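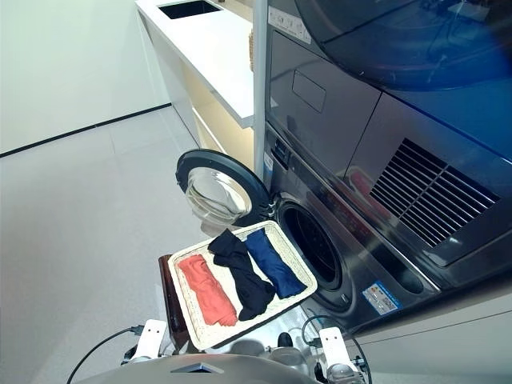

Laundry area, with the washing machine door open.

Laundry Operative, Jultham Serviced Flats

Part-time, 8 hours a week, mornings from 9 a.m. Permanent after a trial period ending in November.

Jultham lets 38 short-stay flats in one building. All bed linen, towels and kitchen cloths are washed on site. The post covers the wash cycle from collection to shelving and reports to Hertta Kemppainen, Housekeeping Manager.

Duties
Sort incoming linen by fabric and wash temperature.
Load the front-loading washer to the weight stated on the programme sheet. Do not overfill.
Wipe the rubber door gasket and leave the door open at the end of each shift.
Clean filters weekly and record the date in the log.
Fold and stack finished items by flat number.
Keep the worktop and sink clear and mop the tiled floor.
Report leaks, error codes and unusual noise the same day.

The site handles 3,000 items a month. Stock is checked against the inventory on the last working day, and any difference is to be noted in writing.

Requirements
Able to lift wet loads and stand for most of the shift.
Able to read care labels and follow written instructions in English.
Previous work in a laundry, hotel or care home is useful but not required. Training on the machines is given by Urho Mustonen over the first two shifts.

Overalls and gloves are supplied. A payment of 300 pounds is made on completion of the trial period, in addition to hourly pay.

To apply, send a one-page CV and the name of one referee to Idalina Arruda at the Jultham office. State which mornings you can work.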